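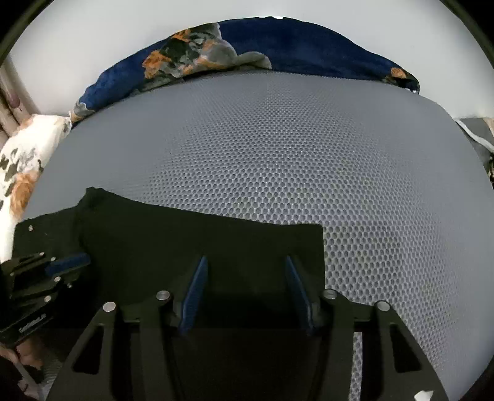
Speaker notes, project talk, version for the Zotmont meeting
Cuiping Yu
12 slides. Read slowly. Drink water before slide 4.

Slide 1. Title
Good afternoon, and thank you for the invitation. My talk is about cloth, and how we teach a robot to handle it with two grippers. I will speak mostly about the method, and at the end I will show one result that we did not expect.
(Say the names of the partner groups here, Wunddale and Biwott. Do not read the full list.)

Slide 2. Why cloth
A cup has one shape. A shirt has a new shape every time you put it down. For this reason the usual way, where you first estimate the position of the object and then plan the grasp, does not help us so much. We want to learn directly from how people do it.

Slide 3. Hand-held grippers
The person holds one gripper in each hand and does the task. Each gripper carries its own camera. We do not use a robot at this stage. In the picture you see the view from one of them: its two fingers with the blue pads, a piece of black fabric on gray mesh, and the second gripper coming in from the left.
Point to the pad of the second gripper that rests against the fabric. This is important for slide 7.
(If somebody asks about the mesh: it has holes, so it looks very different from near and from far. We keep such surfaces in the data on purpose.)

Slide 4. The data set
We call it Irow. It has 300 demonstrations, all recorded in homes. The people who recorded were free to choose the furniture and the light. We only gave the task in one sentence, for example "pick up the cloth by two places and lay it flat."
Pause here. Usually there is a question about quality. Answer: we removed a recording only if the tracking was lost. We did not remove slow ones or clumsy ones.

Slide 5. Dark fabric
Black cloth is the hardest for us. The fold is there, but the camera sees very little difference between the cloth and its own shadow, and the gripper makes more shadow when it comes near. In our first training the policy closed the fingers too high, above the edge, and it took only air.
Show the short video one time. Do not repeat it, last time it took too long.

Slide 6. What we changed
First we tried to make the images brighter. It helped in the bright rooms and made noise in the dark rooms, so we stopped. After this we changed the labels. In the old labels, the important moment was when the fingers close. In the new labels, it is the moment of first contact, and it is marked separately for the left and the right gripper. The marking is by hand and it is boring work. I thank the two students who did it.

Slide 7. Two hands are not equal
This is the main slide, go slowly.
When we looked at the marks, we saw that people often do not grasp with both hands at the same time. One hand touches the cloth and waits there. The other hand goes to find the edge. We call the first one the resting hand. In 70 percent of the demonstrations with soft fabric, there is a resting hand for at least part of the task.
The old policy was trained to treat both hands in the same way, so it could not learn this waiting.

Slide 8. The model, one diagram
Keep it short. Two image streams, one shared part, and one small output that says for each hand: move, rest, or close. The details are in the paper draft, and I can send it.

Slides 9 and 10. Result
We tested on the robot in the Biwott lab, 30 trials for each version, with the same cloths. The version with the rest output missed the edge less often, and the biggest change was on the dark cloths. For towels there was almost no difference. Please say this clearly, people trust the table more when we show the weak row.

Slide 11. Limits
We tested in one lab only. The robot is slower than the person. Also, we do not know if the resting hand comes from the cloth or from the weight of the tool in the hand. A person without any tool may do it differently. We plan to record this at Wunddale in June.

Slide 12. Thanks and questions
Leave the diagram from slide 8 on the screen during the questions.
If there is a question about the cost of labeling, say it honestly: we have not measured the time well. The second labeling was faster than the first, but the same students did both.
The adapter for the projector is in the side pocket of the blue bag.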